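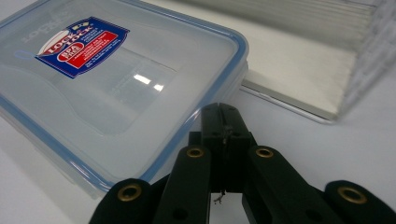 Storing dry goods in a shared pantry: are airtight containers required?

Grumdale Residents' Help Forum
Category: Kitchens and Food Storage
2 answers

Our building's shared pantry reopens in May. The notice states that flour, rice and cereal must be kept in "sealed containers." I have 15 unopened paper bags of flour. Must these be transferred before they are placed on the shelves?

Submitted by: resident, Grirndale Court

Answer 1 (accepted)
Unopened bags may remain in their original packaging for up to 54 days under the current pantry rules. Once a bag has been opened, its contents must be moved to a container with a tight-fitting lid. Please mark each container with your unit number and the date of opening. Glass, metal and food-grade plastic are all accepted. Bags closed with clips or rubber bands will be removed at the Friday inspection.
Aldo Fiore, Pantry Coordinator

Answer 2
Freeze the flour for a few days first. We had moths at Lombardi House and had to discard everything on two shelves.

Was this page helpful? Yes / No
Related: Labels for shared refrigerators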